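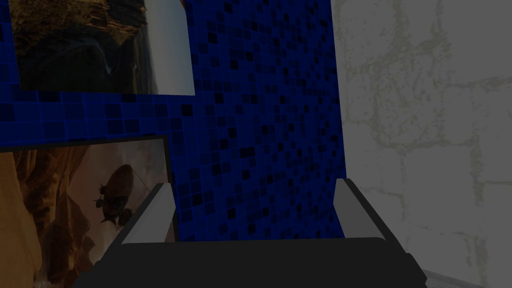
Rorketness bench notes + sim episodes, README

What's in here

Simulated episodes from the Rorketness bench rollout, plus the shift notes people wrote while the arms were being brought in at the Flullamcombe site. We put both in one folder on purpose. The episodes on their own don't tell you what changed for the crew.

2,000 episodes total
346 with a shift note attached
183 flagged "handover" (person takes over from the arm, or gives it back)

All frames are rendered. No real footage, no faces, no badge numbers.

Who did what before

Before the arms, bench work at Flullamcombe was two people per bench, one fetching and one placing. Swapped at the break. Now it's one person across two benches and the arm does most of the placing. Fetching is still by hand. People asked for that to be written down so here it is.

No one lost a job in the rollout but the job is different. More watching, less lifting. Several notes say backs are better and afternoons are longer. Same people often wrote both.

Views

Wrist view looks out past the gripper, both fingers in view. Plenty of frames have nothing in the grip and only wall behind it — blue tile, pale stone, the hanging pictures. Keep them. Our first filter threw out anything with an empty grip and we lost most of the waiting time, and waiting is what the crew writes about most.

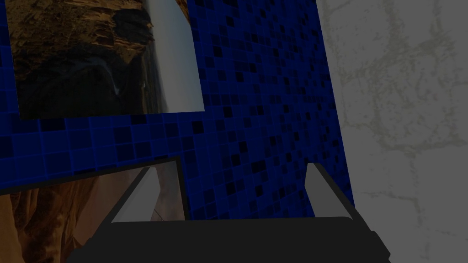 Shift notes

Plain text, one file per note, names taken out. Spelling left as is. Up to 70 lines each, most are much shorter. Topics we tagged:

waiting on the arm
stop button / who is allowed to press it
break times (the arm dosen't take one, this came up a lot)
training hours
pay grade

The pay grade notes are thin. That talk was still going on in April when we froze the folder, so don't read much into it.

The wider view shows two arms by the table, and that's the one to use if you care about where a person would stand.

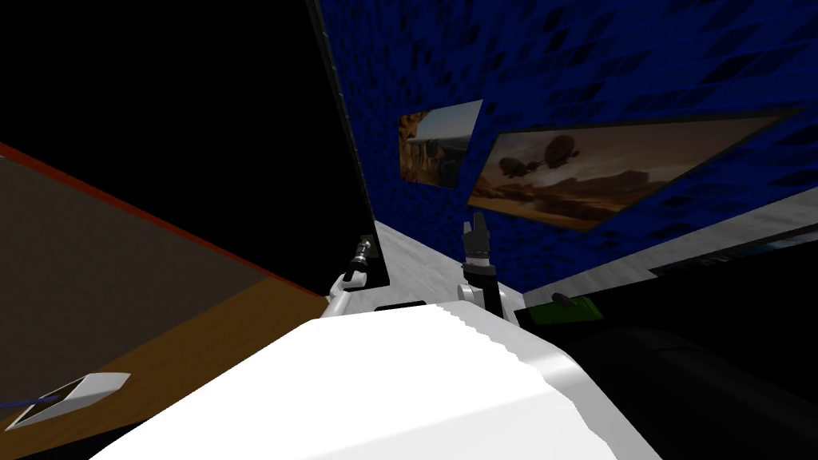
Person positions are not rendered, you have to get them from the notes. We tried marking them by hand and gave up, too many guesses.

Splits

Train and test are split by shift, not by episode. Please keep it that way. Mudier did a random split on the older copy and the scores came out way too good.

Known problems

- some handover flags are a few frames late
- a note can point to the wrong bench if the shift ran over
- Jelínek format export drops the topic tags, use the plain one untill that's fixed

Use

Fine for research and for training staff. Not for scoring workers or setting quotas, that was the deal with the crew when they gave us the notes. If you find a name we missed, tell us and delete your copy of that file.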